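Holport Adds 15 Factory-Built Homes to Phase Two, Revises Site Specification 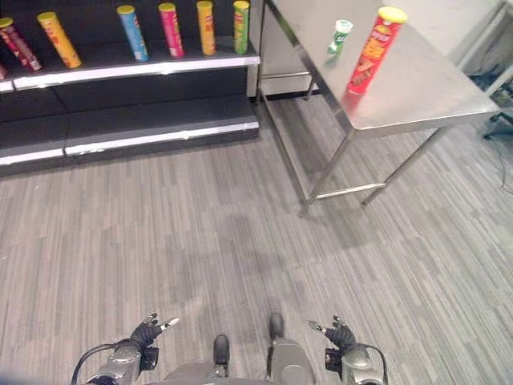

Holport has confirmed that the second phase of its Zimirberg community will consist of 15 manufactured homes, all built by Pfeiffer and delivered in two sections. Site work resumes in August. The first homes are scheduled to be set before the ground freezes.

The homes are a single floor plan, the Ultura, with three bedrooms and two full baths. Buyers can reverse the plan left to right at no charge if the order is placed before the chassis is released to the production line. After release, the orientation is fixed.

Several items in the site specification have changed from phase one. Each home will now sit on a reinforced concrete runner system with tie-down anchors cast into the runners. Phase one used screw-in anchors, and those homes are not affected by the change. Perimeter skirting remains vented vinyl as standard, with a block skirt available as an option. The block skirt must be ordered with the foundation and can't be added under the same permit later.

Electrical service is specified at 100 amps per lot for gas-heated homes. Lots ordered with electric heat and an electric range will be reviewed individually, and the pedestal may need to be upsized at the buyer's cost. Gas laterals have been run to every lot in phase two – including the corner lots, which had been left out of the earlier drawings.

Pfeiffer has also changed the way the two halves are joined on site. A continuous foam gasket now runs along the floor, end walls and ridge at the marriage line, replacing the rolled fiberglass used before. The crossover duct is insulated flex, supported off the ground by straps. Under the new checklist, the set crew records the level reading at each pier before the halves are pulled together and again after the roof is closed. Both sets of readings go into the owner's file.

The roof is framed at a 3 in 12 pitch, hinged for transport. Shingles at the ridge are installed on site once the sections are bolted. Interior trim along the marriage line, carpet seams and the final section of siding on each end wall are also completed on site by the set crew.

Lot rent for phase two has not been published. Holport said it will be stated in the written lot agreement, which buyers receive before the home deposit is taken. Water is metered per lot. Trash collection and road clearing are included in the rent, as in phase one.

Home and lot remain separate contracts. The home contract covers manufacture, delivery within the community and set-up on a prepared foundation. Steps, decks, carports and air conditioning are outside the base price – a heat pump can be ordered through the factory, but the outdoor unit is installed by a local contractor after the set.

Buyers who already hold a reservation will be asked to choose a lot first. Remaining lots open to general sale the following Monday at the Zimirberg sales office, Lot 202. Foundation drawings and the revised site specification can be viewed there during office hours.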